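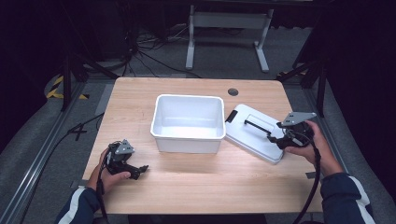 2 min read

Draltance hand-held grippers, reviewed after four months

22 May 2020

We bought a pair of the Draltance hand-held grippers in January to collect manipulation examples without tying up a robot. You hold one in each hand, do the task, and the system logs the motion and the finger opening. A learning system trains on the recordings later. Our shop is in Drusville and we mostly record household jobs: lids, bins, drawers, folding.

Setup took most of a day. The grippers come assembled, but the software wanted a calibration for each one, and the instructions skip a step between pairing and the first test recording. Support sent us the missing page the next morning. After that we had no trouble getting both hands to show up in the same file.

The bin and lid task is the one I would use to judge any tool like this. The operator picks up the lid by its black handle, brings it over the white bin, and sets it down square. With the Draltance pair a new operator gets a clean run after an hour or so of practice. The two fingers close evenly and hold a molded handle well. They are less good on the rim of the bin, where you have to come in at a steep angle and your wrist runs out of room before the gripper does.

Weight is acceptable for short sessions. The triangular metal plate on top puts some of the mass above your hand, and you notice it when you turn your palm inward. We switch operators after 40 runs.

The cables are my main complaint. Each gripper has one, and on a two-handed task they drag on the table edge. We lost 119 runs in the first month to a cable catching on a corner and jerking the hand. Routing them down the sides of the table fixed most of it. A cordless version would be worth paying for.

Recording quality has been good. Out of 800 runs on the lid task we kept 600, and most of the rejects were operator mistakes – lid dropped, lid on backward, started before the tone. The older Berhe set we used before gave us more dropouts and a looser trigger, though it was lighter and I still prefer its grip shape.

The review software, called Furdale, is plain and quick. You can trim the start and end of a run, tag it, and throw it out. It can't tag several runs at once, so labeling a batch of 212 took an afternoon.

Good: finger action, steady logging, solid build.
Bad: cables, top-heavy feel, thin manual.

I would buy them again for tabletop work. For anything that means walking between stations, wait.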